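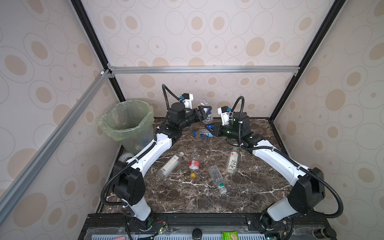

Plastic bottles on the marble tabletop at Purndale. One of them is already crumpled.

**Bottle drive brings in 478 in May**

Residents of the Prukstead apartments turned in 478 plastic drink bottles during May, the most since the building began keeping a tally. The goal for the month was 400.

The bottles were taken to Purndale, the recycling shop two streets over, where they are sorted before being baled. Of the total, 461 were accepted. The rest still had liquid in them or were made of a plastic the shop does not take.

"We got a lot of water bottles, and more juice than I expected," said Emese Kozma, who keeps the tally for the building. "People did a good job of emptying them this time. In April we had a sticky floor."

Purndale asks that bottles be emptied and given a quick rinse. Labels can stay on. Caps can stay on too, a change from last year, when the shop wanted them in a separate bag. Seraina Berchtold of Purndale said many households still take the caps off out of habit, and that loose caps tend to fall through the sorting screen and end up in the trash.

Crushing is optional. A squeezed bottle takes up less room in the bag, but Berchtold asked that people not twist them or fold them flat, as the shop checks each one before it goes in the baler.

Milk jugs, oil bottles and anything that held cleaning products should go in the regular city bin.

Collection bags are kept beside the mailboxes on the ground floor. Full bags should be tied and left by the side door before 5 p.m. on pickup days. Kornél Pintér has extra bags for anyone who runs out, and can also carry bags down for neighbors who have trouble with the stairs.

Money from the May bottles will go toward a new bike rack in the courtyard. The June goal has been set at 461, to match the number accepted in May.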